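3 min read
Sun 28 August | By Divya Sundaram and Anitha Nambiar
Print | E-mail

3. What the ceiling does to a busy room

I'll start this section with the ceiling, even though almost everybody we talked to started with the floor.

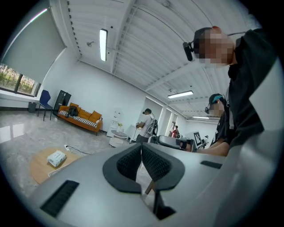
When we asked people at the Trurkbridge site what bothered them about a shared workroom, they talked about elbows and bags and who was standing in front of the counter. Ceilings hardly came up. But when Anitha and I went back through our notes in February, we kept finding remarks that were really about what was overhead: "it feels like a garage in here," "I like it, I can breathe," "the back end always looks gloomy to me even at lunch." So we went back and asked about it properly, and that's what this part of the paper covers.

3.1 Leaving the deck exposed

A lot of older workrooms have a dropped ceiling, the kind with square tiles in a grid. Take it out and you gain height, and you also get to look at whatever the builders left up there. Figure 3 is the kind of result I mean: a white ceiling with corrugated metal deck, and several white steel beams crossing it. I happen to like this look a lot (Anitha doesn't, and she has asked me to say so in print). White paint does much of the work, to my eye. We visited one room at Trurkbridge with the same sort of deck left unpainted, and I had my shoulders up around my ears within minutes.

The trouble is sound. Metal deck is hard and so is a painted beam, and if the floor is hard too, then talk just keeps going around. Our comment cards had 826 usable remarks on them once we'd thrown out the blank ones and the ones about parking, and noise was the single most common complaint in the rooms with exposed ceilings. People put it in all sorts of ways. My favorite came from Kamala Rajan, who wrote that she could follow two conversations perfectly well and it was her own she kept losing!

3.2 Where the lights land

Lighting was messier to study than I expected. In Figure 3 there are fluorescent fixtures at different depths in the room, with the nearest one close to overhead and the most distant near the far end. Lay out a long room that way and you have to decide who gets to work right under a light. At Trurkbridge, the answer was whoever arrived first. Ajith Palaniappan sat in for us on 16 mornings and drew a little map each time, and the spots under the fixtures filled up before the spots between them on nearly all of those mornings. I'd love to say this proves something about brightness. It might just as well be that the good counters are under the lights – we can't pull those two apart with the data we have, and a reviewer was quite right to press us on it.

We also never measured light levels at counter height. We had the meter. It spent the whole study in the bottom of my bag, under a sweater.

3.3 Standing room

Now for the elbows. One thing we wanted to understand was why a room can have open floor and still feel packed. Part of it is plain bunching: people draw in close around whatever is being done, and the rest of the floor doesn't help them at all. In Figure 3 you have one person leaning in with another just behind, while somebody else stands in the middle of the room facing a white counter, arms raised in front, and a backpack frame on. Farther back there's someone in the open doorway.

I'd point to the backpack frame and the doorway in particular. Anything worn on the back adds depth to a person, and it adds it on the side they can't see. Standard spacing tables, the ones we were all taught from, treat a standing adult as a tidy oval. Raghavendra Kartha has argued for years that the oval should grow with what people wear, and after this study I'm coming around to his view. As for doorways, people stop in them. They did it at every site we visited. A door that opens straight into the working part of a room loses you floor on both sides of the wall, and no amount of taping lines on the ground (we tried, with yellow tape) made a dent in it.

Figure 3. Shared workroom with exposed, white-painted ceiling deck and beams, fluorescent lighting, and a white counter. Discussed in 3.1 to 3.3.

Section 4 takes up counter height and the stool question, where the Trurkbridge people had much stronger opinions and wrote a good deal smaller to fit them on the card.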